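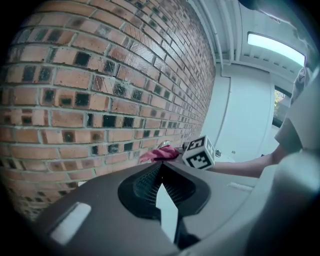 3.2 Brick wall coverings in rented rooms

Of the surfaces recorded in the survey, brick was the one that tenants mentioned most often without being asked. The term covers three things in our material: structural brick left bare, thin brick slips glued to a plain wall, and printed coverings that copy the look of brick. All three are usually laid out or drawn in running bond, with each joint falling over the middle of the brick below. We coded a wall as "brick" whenever the pattern took up most of one wall from floor level to ceiling, and left the material as a separate field to be filled in on site.

Figure 4. Red-orange brick wall with light gray joints and a pale ceiling. Many of the bricks have a dark patch near the center.

The wall in Figure 4 was coded as high contrast. Two features count toward that score. The first is the difference between the brick color and the joint color. The second is variation from one brick to the next, in this case the nearly black patches scattered over the surface. Walls with only the first feature were placed in the middle group. Sheen was scored separately, as it depends a good deal on the lighting at the time of the visit. A slight gloss was noted for this wall where it catches the light, and faint diagonal scratches are visible on some of the bricks. Scratches were entered as wear only if the tenant or the landlord confirmed them, and otherwise as "marks, cause not known."

The full set holds 1,386 wall records from Løken and Gidar. Brick of any kind made up 80 of these. The visits in Gidar were finished in November, so most of the afternoon records from there were made under ceiling lights. Dahlgren's earlier work in Løken used daylight only, and her sheen scores should not be compared directly with ours.

Tenants were asked how the wall affected where they put furniture. The most common answer was that tall pieces went against another wall, either to keep the brick in view or to avoid drilling into it. A smaller group said they had stopped noticing the pattern after the first few weeks. Shelves fixed directly to a brick wall were rare, and where they did occur the tenant had often asked the landlord first. Table 5 gives the answers by type of covering. Records with the material field left blank are listed in the last row and were not used in the comparison in Section 3.3.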